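Chapter 10
Bread at the Table: Slicing, Plating and Serving

Learning goals

After studying this chapter, you should be able to:
explain how the thickness of a slice affects the way it holds up on the plate;
choose a plate and a table covering suited to a light meal;
set out sliced bread for one person and for a group;
clear and clean the place after the meal.

Key words: crumb, crust, rim, place setting, table covering

10.1 Why bread comes first

In many homes and dining rooms, bread is the first food to reach the table and the last to leave it. It needs no heating and no serving spoon. For this reason it is often treated as an afterthought, and the care given to the main dish is not given to the bread beside it. Students in the Pemura food service course begin with bread because the skills it requires are simple and are used again in every later chapter.

A slice of bread has two parts. The crumb is the soft inside, full of small holes left by gas in the dough. The crust is the firmer outer layer, darker in color and drier to the touch. The crust gives the slice its shape. When a slice is lifted, it should be held near the crust, as pressure on the crumb leaves a dent that does not spring back fully.

Slices for table service are cut to a thickness of 16 millimeters unless the menu calls for something else. Thinner slices dry out sooner, and thicker ones are hard to fold or spread.

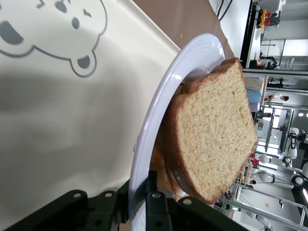
Two slices make a usual serving for one person at a light meal. They may be leaned together on the plate, one partly over the other, so that the upper slice can be taken without disturbing the lower. A plate with a wide rim is preferred. The rim keeps crumbs off the table and gives the server a place to hold the plate without touching the food.

The table covering deserves equal thought. A cloth may be plain or printed – a cheerful pattern is quite suitable for a family breakfast or a children's dining room. It need not cover the whole table, but it should lie flat where plates will stand. A fold under a plate can cause it to tip.

10.2 Setting out bread for a group

Larger settings call for planning. The Julton dining hall, used as the case study for this chapter, seats 106 guests at one sitting. At two slices for each guest, the kitchen must have 212 slices ready before the doors open. Sliced bread is kept wrapped until it is needed – the cut face begins to dry as soon as it meets the air.

Before reading further, write down the steps you follow at home when you serve bread, from opening the loaf to wiping the table. Keep this list. You will return to it in the review at the end of the chapter.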